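Terkodine Cup: how do the places for the finals work this year?

Forum > Football > Cups and Qualifying

halfway_line
Posts: 2156

Hello all. I try to understand the new format of the Terkodine Cup and I have read the rules two times, but I am still not sure. Last year 16 clubs went to the finals. Now the rules say 14. Six groups, the winner and the second of each group go through, so this is 12. Where do the other two come from? And is Pristmont, as the host, already inside or must they play the qualifying like everybody else?

My club is Hisero, we are third in our group with one match left, so you understand why I ask.

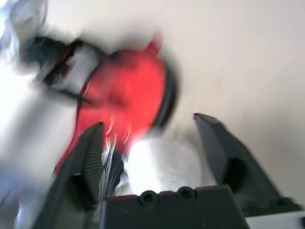 Gripper with its two fingers spread open

offside_again

The other two are the best third-placed teams. The host has no free place this year. Pristmont plays in group D and they are first, so for them it makes no difference.

halfway_line

Thank you. And how do they compare the third-placed teams? Two of the groups have five clubs and the others have four, so the points are not equal.

offside_again

Results against the club in fifth place are removed. Then points, then goal difference, then goals scored. It is in the second annex, very small letters.

cornerflag40

Sorry, but I do not agree with this system. If you beat the last team 6-0 and another club only beats them 1-0, you both lose the same three points from the table, but your good goal difference is also gone. Hisero scored most of their goals in exactly that match. I would prefer points per match, it is simple and all the games count.

offside_again

Points per match is worse. A club with one extra easy opponent has one extra easy win, and this makes the average higher. I followed the old regional cup where they used it, and every season there was a complaint.

cornerflag40

There will be a complaint with any system. At least the average can be understood by a person standing in the stadium with a cold coffee.
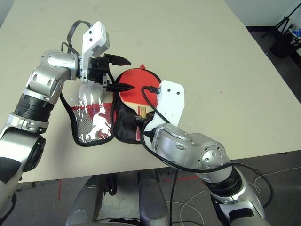

Reading time for this thread: 2 min

nearpost

I come back to the first question. I made the table without the fifth-place results. Hisero has six points and goal difference plus one. A draw in the last match is enough only if Ramasamy does not win in group B. With a win you are through, whatever the others do.

halfway_line

This is very helpful, thank you. So we must listen to the radio from the other ground. Do the two matches start at the same time?

nearpost

No. Ramasamy starts at 3:00 and Hisero starts 40 minutes later. I find this not fair, because your players will know the other result before the end.

offside_again

Inside one group the last matches start together. Between different groups there is no such rule, and for the television they like to have it separate. I do not see a big problem. Knowing the result can also make a team nervous.

cornerflag40

It is a problem for Ramasamy, who must play without knowing anything.

halfway_line

One more question, if you permit. My brother wants to buy tickets for the finals in August before we know if Hisero is there. Can he return them?

nearpost

Only through the resale page of the cup, and they keep a small fee. I would wait. Last year there were still seats for the group matches in the final week, only the semifinals were full.

halfway_line

Then I tell him to wait. I will write here after the match.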